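The Night Shift at Radio Caldeira

When I moved to Nusitz I did not know the language well, and so I listened to the radio in the kitchen from morning until I slept. This is how I found Radio Caldeira. It has a weak transmitter on the hill above the town, and on a rainy evening it can be lost completely behind the second bridge. Still, the people in the valley speak of it as they speak of the baker or the school bus.

The station began in two rooms over a shoe repair shop. The first licence allowed only 8 hours of programme in a day, and most of these were filled with records which the presenters carried from home. There was a cooking hour, a long report on the price of milk, and on Saturdays the football, told by telephone from the edge of the field. If the coins finished, the listeners waited for the result until the evening.

In those years the night belonged to a tape. It played the same dance music from midnight, and some taxi drivers told me they could say the time from the song. Then one July the tape broke, and a young presenter stayed in the studio and talked until the morning. She had prepared nothing. She read the bus timetable, the back of a tea packet and a chapter from a detective novel. In the morning there were letters under the door, and the night programme has been live since then.

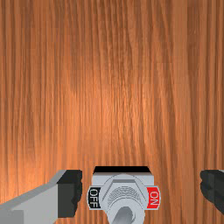 What does a person say on the radio at three o'clock? I was allowed to sit in for four nights, and the answer is, not very much. The night presenters at Caldeira speak slowly and they leave silences that a daytime manager would not permit. They play a whole side of a record. The callers are bakers, nurses, a mother with a small baby, drivers who wait at the Ameck crossing for the customs office to open. Many of them do not want a song. They want to hear their own village named.

Money is the weak point, as with all small stations. Last winter the transmitter needed a new part, and the price was 2858 euros. The station asked on air for help, and 304 listeners sent something. One envelope from Jiven contained only stamps -- these were used also.

Now there is a plan to move to a modern building near the railway, with better walls and a lift. The younger presenters are pleased. The older ones worry about the stairs, which the listeners can hear in the background when a guest arrives late. I asked if the sound could be recorded and kept. They looked at me politely, and then the news had to be read.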